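About Sostley

We make surfaces. Table covers, desk mats, sewing mats, drawer liners, the big soft rectangle you roll out before you start sorting beads or taking a clock to bits. If you put your elbows on it and get something done, we have probably thought about it far more than is normal!

Sostley began with one kitchen table and one very good remnant of gray felt. The table had a nice finish and we kept scratching it, so the felt went down first, and then everything else started happening on top of it: hemming, model kits, tax forms, a jigsaw that lived there for most of a winter. Friends who came over would run a hand across it and ask where we got it. After enough of those conversations we cut a few for other people, and after that we needed a bigger table.

The bigger table is still here. It stands in the middle of our workshop on the second floor of an old button warehouse, and every new cloth gets tried out on it before we sell a yard.

What we care about

A good work surface should be quiet. Put down a pair of scissors on bare wood and you hear it in the next room; put them down on felt and you hear next to nothing. It should hold small things where you leave them (screws, pins, those tiny springs that shoot off under the fridge). It should be easy on the eyes for hours at a stretch. And it should come up clean with a lint roller and a bit of patience.

Our covers come in three weights. Jurden is the thin one, nice for drawers and shelves and for rolling up in a bag. Zamfir is the middle weight and the one most people end up with. Buka is thick, heavy and wonderful, and if you do any hammering at all you want Buka.

The gray question

We get asked about color more than anything else. We do make a green and a rust, and we love them both, but gray is where we started and it's still what most of our orders are for. Small parts show up on it. White thread shows up, brass shows up, and pencil shavings do too, for better or worse.

We like a gray that has some life in it. A perfectly flat color looks great on a screen and then a little dead on a table, and every crumb seems to shout at you. Soft cloudy patches, slate in one spot and a touch bluer in the next, make a surface you can look at all afternoon. It also changes with the light, so please try a swatch in your own room before you pick! Morning by a window and evening under a lamp can feel like two different cloths.

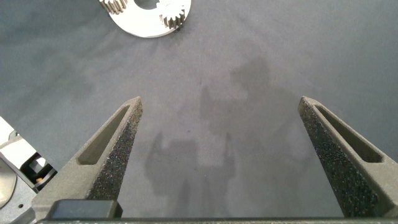

How we work

Cloth reaches us on the roll. We unroll it, let it rest flat overnight, and go over it by hand for thin places and stray fibers. Then it's cut to size with a long straight edge and a rotary blade. Corners are square unless you ask for round ones, and plenty of people do.

We keep our cutting list short on purpose and send most orders out within 4 working days. Odd sizes are welcome. We have covered a piano lid, a ticket counter, the inside of a violin case and one extremely long shelf for a train layout, which had to be laid out diagonally across the workshop with both doors open.

Offcuts don't go in the trash. The larger ones become coasters and chair pads, and the smaller ones go into mixed bags for schools and craft clubs. We've given away 300 of those bags so far. If your class could use one, write to us and tell us what you're making, and send us a picture afterward if you can. We have a wall for them.

Visiting

The workshop is open to visitors most afternoons, and you're very welcome to come up and feel things. Bring whatever you work on. Bring the actual screws or the actual yarn if it's not too much trouble, and tip it out on the samples. There are 40 swatches on the big rack by the stairs, and you can take home any three.

Every October we hold an open bench weekend, with the table cleared off and a full set of covers laid out, and people come in to mend, build and sew next to each other. It gets crowded and a bit loud (felt can only do so much) and it's our favorite weekend of the year.

Swatches by mail are free. Include your table measurements if you have them, and tell us what you'll be using it for.

Page last updated 2021-03-18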